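Search notebook entries
Enter keyword
Search

Workshop notebook – Urano arm, laundry cell
September, Saturday session
Entered by: Begoñe Gallardo
Read by: Natanael Bittencourt
2 comments | 0 shares

Subject: Unplanned closing of the gripper during the laundry task, and the stop that followed

1. Reason for the entry

At 10.40 the gripper on the Urano arm closed without a command while the arm was being guided by hand above the basket. No person was hurt and no equipment was damaged. The event nevertheless meets the workshop's definition of a safety matter, as my left hand was within reach of the fingers when it took place. The arm was taken out of use until the checks in section 5 had been carried out. It remains restricted, and the terms of the restriction are given in section 7.

2. Work in progress at the time

The session had been set aside for the laundry task: lift a garment from the basket, carry it to the washing machine, release it in the drum, return. The pick had been failing on thin cotton since the previous week and I wished to re-teach the approach height. The controller was in hand-guiding mode, which under our local rules permits one person inside the marked area, with the enabling switch held in the right hand and the gripper disabled in software.

The gripper was disabled. I record this plainly, as it was the first question put to me. The status line on the pendant read "tool inhibited" before I stepped in, and Natanael Bittencourt read it back to me from the desk. The log confirms the same state from 10.31 until the event.

3. The event

I had brought the arm down over the basket and was clearing a sleeve away from the rim with my left hand. The fingers closed at full speed, stayed closed for a short time, opened by a small amount, and closed again. I released the enabling switch at the first movement. The arm braked at once. The gripper did not, and made its second closing movement after the arm had already stopped.

Mr Bittencourt pressed the emergency stop at the desk. The gripper lost power and held its last position, as it is built to do.

My hand was outside the fingers at the time. I would put this down to where the sleeve happened to be and to nothing in our procedure.

4. What the log shows

The controller log contains no close command. It does contain 2151 entries from the tool channel within the minute before the event, where an ordinary minute gives 200. Almost all of them are the same message, a request from the gripper for its own configuration, repeated without an accepted reply. The gripper was therefore restarting, or believed itself to be restarting.

On restart this model runs a homing cycle: close, back off, close. That is the movement I saw. The homing cycle is started by the gripper's own board and does not pass through the controller, so the software inhibit has no effect on it. The Kontogiannis manual does state this, in a note to the table of start-up states. It does not appear in the chapter on safety, and our own risk sheet makes no mention of it. The risk sheet was written by me.

5. Checks carried out

5.1 Tool cable. The cable runs down the outside of the forearm in a Jakard sleeve and enters the wrist through a clamp. With the arm in its parked position the supply was steady. With the wrist turned to the angle used over the basket, the supply dropped out each time the cable was pushed by hand towards the clamp. It recovered when the cable was let go.

5.2 Clamp. The clamp had been tightened beyond the mark, and the outer jacket was pinched. On opening the jacket we found one of the two supply cores with most of its strands parted. The other core was sound. I have kept the damaged length in the parts drawer, labelled.

5.3 Repeat of the fault. With the area clear and both of us at the desk, a spare cable was fitted and its supply interrupted by a switch. The gripper homed every time power returned, with the inhibit on and with it off. The finding does not depend on the damaged cable. Any break in supply will produce the same movement.

5.4 Emergency stop. Pressed during homing, on 5 separate trials. The fingers stopped every time. The stopping time was not measured, and should be, before anyone relies on this result.

5.5 Enabling switch. Released during homing, same number of trials. The fingers completed the cycle every time. The switch is wired to the arm and to nothing else. I had understood otherwise, and so had everyone I have asked since.
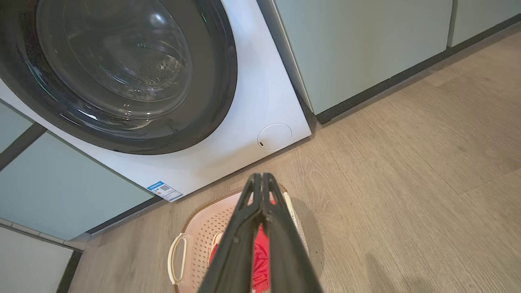
6. Remarks on cause

The parted core is the immediate cause and is a matter of ordinary wear, made worse by the clamp. The laundry task asks for a steep wrist angle over the basket and then a long turn towards the machine, and the cable takes up the whole of that turn at one point. The Tridham bench, where the same arm was used before it came to us, had a loop of slack at the wrist. The loop was removed when the arm was moved, to keep the cable from catching on cabinet doors. I can find no note of that change in this book or in the Tridham one, and I ask that changes to cable routing be written down in future, however small they seem.

The more serious matter is that we treated a software setting as though it made the fingers safe to touch. It prevents commands from being sent. It was never intended to prevent movement. Persons working in the area, myself among them, have for some months reached past the fingers on the strength of a line of text on the pendant.

I have considered whether the closing force was enough to cause injury. Homing uses a reduced force, but the fingers are long and the tips meet, and I would not wish to find out with a hand. The risk sheet should assume that it is enough.

The pick failures of the previous week should be looked at again. Some may have been short drops in supply and nothing to do with the approach height or the cotton. The older logs are kept only up to the last 1000 entries per channel, which is too few to tell. Mr Bittencourt has raised the limit.

7. Restriction now in force

Until this section is struck out and initialled:

Hand-guiding is permitted only with the tool supply switched off at the cabinet. The pendant status line is not to be accepted as proof.

The fingers are to be treated as live whenever the supply lamp is lit, in all modes.

Garments are to be placed in or taken out of the basket with the arm parked. A sleeve hanging over the rim is a reason to park the arm.

The clamp is to be tightened to the mark and no further. The slack loop has been put back and tied to the second joint. It does touch the nearest cabinet door when the door is opened fully, so the door should not be opened fully.

8. Outstanding

Wire the enabling switch so that it also cuts the tool supply. This needs a second relay, and a decision on what happens to a held garment when supply is lost. – N.B.

Measure the stopping time of the fingers from the emergency stop. – B.G.

Ask Kontogiannis whether homing on restart can be made to wait for a command. I have written to them once and had an automatic reply. – B.G.

Rewrite the risk sheet. The present copy has been taken down from the wall. – B.G.

Inspect the cable on the second arm, which has the same clamp.

Comments (2)

N. Bittencourt: Relay ordered. I have looked at the second arm. Clamp also past the mark, jacket marked but not pinched, both cores good. Slackened and left switched off.

B. Gallardo: Noted, thank you. Please leave it off until the new sheet is up.

Related entries
Approach height on thin cotton, first attempts
Moving the Urano arm from Tridham – list of parts received
Jakard sleeve, wear at the forearm
Door seal catches the garment on release
Pendant status messages and what they mean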